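**Re: Pantry moths, round two**

**gumleaf80**
Moths are back. I did the full clean-out in August, binned the flour and the rice, wiped the shelves with vinegar, and last night there was one sitting on the ceiling above the toaster. Has anyone got rid of them for good without paying someone?

**tin_roof**
Vinegar does nothing to the eggs. You need to vacuum the joins and screw holes, then empty the vacuum straight into the outside bin. Anything that stays in the house goes in the freezer for four days first. Don't forget the birdseed and the dog biscuits.

**marrow2124**
Disagree on four days. I do a week, because a big bag of flour takes ages to freeze through to the middle. I also use the Favlow sticky traps. They only catch the males, so they tell you if you've still got a problem but they won't fix it.

**gumleaf80**
Didn't think of screw holes. The back wall of ours is grooved boards, so I suppose that's the same issue all the way down.

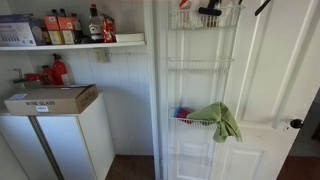
Most of the dry stuff is still in whatever it came in from the shop. I was going to buy a set of containers but the Skellmont ones are 80 dollars for 12 and I'm not convinced the lids seal.

**tin_roof**
They don't. Had them two years and the clips went on half. Get old coffee jars with a rubber ring, or ask at the op shop.

**marrow2124**
Mine have been fine, for what it's worth. I don't put them in the dishwasher, though.

**quollhouse**
For the grooves, run a hair dryer along them and then go over with the crevice tool. I filled ours with gap filler in the end and repainted. Took a weekend and 40 dollars in materials, and I haven't seen a moth since.

**tin_roof**
Filling every groove is overkill. Find the source first. With us it was a packet of dried chillies that had been open since we moved in.

**gumleaf80**
There's a bag of almonds I kept because it was sealed with a peg. Going to check that now.

**gumleaf80**
It was the almonds. Webbing all through them. Vacuuming tomorrow, and I'll put up a couple of the Favlow traps as well.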